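Pattern repeat and waste on short walls: how do you calculate it?

slepik
Posts: 409
I'm papering three short walls in a small workroom with a vertical stripe damask. Straight match, large repeat. The calculator on the Skedow page takes total wall area, adds a flat percentage and gives me a roll count. I don't trust it. When the wall is short compared to the repeat, the waste per drop can be close to a full motif. How do people here work it out?

Saulius Lepik

tapemeasure_k
Posts: 3024
Ignore area. Work in drops.

Wall height plus trim allowance, rounded up to the next whole repeat. That is your cut length. Roll length divided by cut length, rounded down, is drops per roll. Wall width divided by roll width, rounded up, is drops per wall. Do each wall separately if the corners are out of plumb.

ernalell
Posts: 2704
Mostly agree, but rounding every drop up to a whole repeat is only right for a straight match. With a half drop you can alternate between two rolls and get some of it back. Also, a short wall lets you use offcuts, and the drop method ignores that completely.

tapemeasure_k
It ignores offcuts on purpose. An offcut only helps if it starts at the right point in the repeat. On a large damask it usually doesn't.

ernalell
On a large damask, sure. On a small motif I have done the whole space under a window from offcuts. Depends on the repeat, so measure it before ruling them out.

liis_j
Which direction are you hanging from, and where do you want the full motif to land? On a short wall that matters more to me than one roll either way. I set the first drop at the center of the back wall and let the side walls take whatever is left at the corners.

I have two pictures of damask on short walls, with a printed cloth on the tabletop.

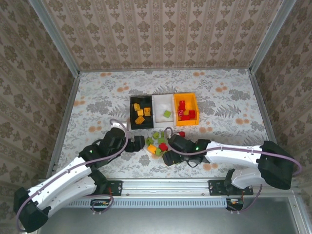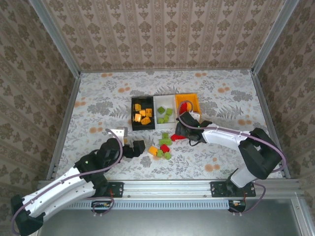
If you center the back wall, you end up with a cut strip in both corners, so buy for that. I count the corner strips as full drops. Wrap the paper a little past the corner, then overlap the next piece and plumb it fresh. Do not try to carry a full width around an inside corner.

Liis Jaunzems

slepik
Centering makes sense. It costs me one extra drop on the back wall compared to starting at the left corner. I can live with that.

tapemeasure_k
I would start at the left corner. With vertical stripes the eye reads the column spacing, and a centered layout only looks centered from one spot in the room.

liis_j
Disagree. Two unequal strips at the corners show up from the doorway every time, especially with dark motifs on a light ground.

ernalell
Both work if the strips are wider than half a roll width. If centering on a motif gives you a sliver, shift to centering on a seam.

slepik
Redid it in drops, centered on a seam. I get 5 rolls including the corner strips. Skedow said one fewer. Anyone used Surer paste on unbacked paper? The Ķēniņš stuff I had left over from November has gone lumpy.

tapemeasure_k
Throw it out. Surer is fine on unbacked paper, but mix it thinner than the box says and give every drop the same soaking time. If one soaks longer it stretches more and your match drifts toward the bottom.

ernalell
And check that all the rolls have the same batch number before you cut anything.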